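Poseck puts the bread board back on the table, and asks people to stop putting it in the dishwasher 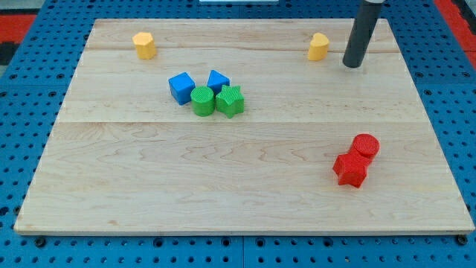 A maple board with its pale, wavy grain, on blue pegboard.

MOLTMONT, Wednesday, October 30, 2024 – Poseck, the kitchenware maker best known for things you own two of and can't find, is launching a repair and refinishing service for wooden boards. It opens to the public in November at the company's workshop in Moltmont, and it will take in any solid wood chopping, bread or pastry board, whoever made it and whatever has been done to it.

The service is called Second Side, after the advice the company's staff have been giving over the phone for years, which is to turn the thing over. Customers whose boards have now run out of sides are the ones Poseck would like to hear from.

Boards can be handed in at the workshop counter or posted. Each one is looked at, scraped or sanded flat, re-glued where a joint has opened, oiled and sent home. Standard turnaround is seven days. Boards that have been through a dishwasher take longer, and the staff would prefer that customers simply own up to it on the form, where there is a box.

"We can tell," said Aicha Kamel, managing director of Poseck. "People write 'slight warp, cause unknown' and then the board rocks on the bench like a garden seesaw. There's no fine and no lecture. There is a leaflet, and I'd be pleased if somebody read it."

The leaflet, which Ms Kamel wrote herself over a long weekend, runs to two sides and covers washing (by hand, quickly), drying (standing up, away from the radiator), oiling (more often than you do) and the question of whether onions and fruit salad should share a surface. On the last point the leaflet takes a firm view.

Poseck ran a trial of Second Side over the summer with customers of the Jisier shops. The company had set itself a limit of 1,000 boards and received 2,000, including a good many cheese boards that had never knowingly met a cheese, and one cricket bat. The cricket bat was returned with a polite note.

Workshop manager Lahcen Benmoussa, who ran the trial, said most of the work was less dramatic than owners feared.

"A joint opens up a bit and people think the board is finished," he said. "They ring up in a very quiet voice. Nine times out of ten it wants cleaning out, gluing, clamping and leaving alone overnight. The leaving alone is the hard bit. Everybody wants to have a look."

He added that knife marks are not damage, that a dark ring from a hot pan usually is, and that nobody should use olive oil on a board unless they enjoy the smell of old olive oil.

What it costs

The charge depends on the size of the board and how much glue is involved. Anything that will fit in a carrier bag counts as small. Anything that needs two people to lift it counts as a worktop, and the answer is no. A full price list will be at the counter from opening day. Customers who send in five boards together pay for four, an offer aimed at cafes, large families and people who have inherited a kitchen.

Mahmoud Amrani, who runs the lunch counter at Hsu, a cafe on the other side of Moltmont, sent his boards in during the trial and has already booked them in again.

"They'd got so hollow in the middle that the tomatoes rolled to the centre and waited for you," he said. "I had started to find that useful. It took me a week to get used to a flat one."

Evening classes

From the middle of November the workshop will also hold a monthly evening class for people who would rather do the job themselves. The class is led by Vesela Nikolovski, a joiner who has been with Poseck for seven years, and covers scraping, sanding and oiling. Glue is kept for a second class, after a vote among the staff who would have to clean up.

Places include the oil, the use of a scraper and a cup of tea. Participants should bring one board each and wear something they don't mind wearing again in the same state. Ms Nikolovski asks that nobody brings a power sander from home.

"Last time I taught this, a man took a dip the size of a soup plate out of his mother's bread board," she said. "He asked whether it could be sold to her as a feature. I understand she puts eggs in it."

Boards beyond saving

Some boards can't be put right, usually because they have split along the grain or spent a winter under a leaking sink. With the owner's agreement these will be cut down into smaller ones, or into pot stands if there really isn't much left. Owners who want the pieces back can have them. Owners who say they want the pieces back and never come for them will get a reminder, then another, and then a pot stand in the post.

About Poseck

Poseck makes and sells wooden kitchen goods from its workshop in Moltmont. Its range includes boards, spoons, rolling pins and a butter dish that has been described by customers as "heavier than expected".

Press contact

Said Belkadi, press office, Poseck, Moltmont. Samples, workshop visits and interviews can be arranged on request. Mr Belkadi regrets that he cannot give advice on individual boards over the phone, although he has been known to say "turn it over".

Ends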